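**The Gourlay Gauge**

The tide gauge at Flistness had read two millimeters high since April. Kirsty Rennie logged the offset each morning and subtracted it by hand.

The instrument was a Clavis float gauge in a concrete well. A wire ran from the float to a drum, and the drum turned a pen against a paper chart. It had been installed by a man named Gourlay, who left a notebook of 123 pages and no forwarding address. The harbor office used his figures for everything.

"Drift," said Magnus Baxter, when she reported it. "Change the wire."

She changed the wire. The offset remained.

She cleaned the inlet pipe, which was rated to pass sediment up to 500 microns. She weighed the float and checked the drum for wear. All values were within the limits Gourlay had written inside the back cover. She entered them in the log, signed the page and went home for supper.

On Thursday she took the level and staff and ran a line from the gauge to the benchmark on the chapel step. The line closed to within tolerance. She ran it again in the other direction, and it closed again. The gauge had not moved relative to the chapel.

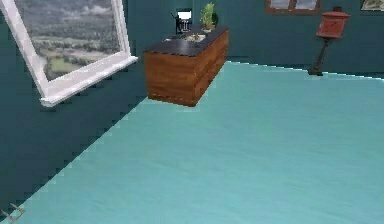
She telephoned Catriona Ogilvie at the survey in Grullent and asked for the height of the chapel step from the national network. Catriona called back after lunch.

"It's two millimeters lower than our published value," she said. "The whole point has settled. Has anyone been pumping?"

Kirsty looked through the window at the new fish plant, which drew fresh water from a borehole behind the chapel. Its permit allowed 1,000 liters an hour.

"I'll have to ask," she said.

She opened Gourlay's notebook to the last page with writing on it. He had drawn a short table of chapel heights, one for each year of his service. Every figure was smaller than the one above it. The first was dated long before the borehole.

She ruled a new line under his and wrote in the height.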